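Facilities Notes: Shared Rooms and Air Purifiers

The Facilities Office has completed its annual review of the small shared rooms in the Etau building. The review covered floors, work surfaces, storage furniture and the freestanding air purifiers that were placed in the rooms last winter. Occupants are thanked for their patience while furniture was moved and measured.

Air purifiers remain the subject of most questions received by this office. The units are the property of the building and are serviced under an agreement with Nalum, which replaces filters after 2940 hours of operation. Occupants should not open the housing or attempt to change a filter themselves. The exterior, however, is part of ordinary room cleaning. The perforated front collects dust more quickly than most people expect, and it should be wiped with a dry or barely damp cloth at the end of each week. Sprays are not to be used on or near the perforations. 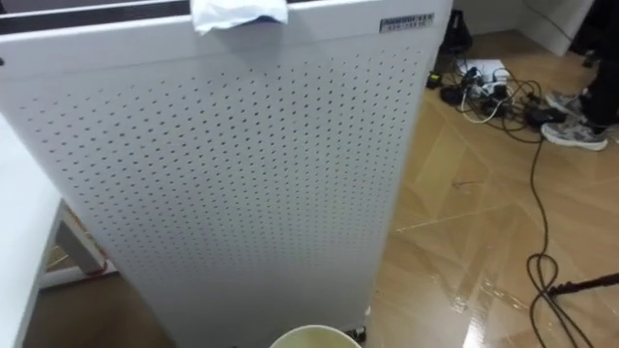
The top of the unit should be kept clear while it is running. Tissues, paper towels and cloths are to be removed once cleaning is finished, and no cup or other vessel containing liquid may be stood on the housing. A clearance of 35 inches in front of the unit is requested in all rooms. Where furniture makes this difficult, please write to the office before moving a desk.

Power strips should lie near the wall, away from the main walking route. Rooms on the north corridor will receive cable covers in December, and the remaining rooms will follow as stock allows.

The review also considered desks and side cabinets. Under the current room standard, each small room is furnished with a white desk and a low cabinet with an open shelf and a drawer. The shelf is intended for items in daily use. Cleaning cloths may be kept on top of the cabinet during a cleaning round and are to be returned to the supply closet afterward. Buckets are issued from the same closet and should be emptied and rinsed before they are returned.
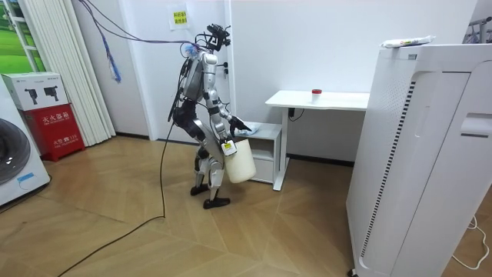 Desk and side cabinet in one of the small rooms, with a light blue cloth on the cabinet.

Parquet floors require particular care. Water must not be left standing on the planks, and mops are to be wrung out fully before use. The approved floor cleaner is Pop, diluted according to the card posted inside the closet door. Clitport, which was used in earlier years, has been withdrawn from the supply list, and any remaining bottles should be brought to the Facilities Office.

Requests for replacement cloths, buckets or furniture parts may be submitted to Iona Dow, Facilities Coordinator, in Room 165. Requests received before 4 p.m. are entered on the same working day.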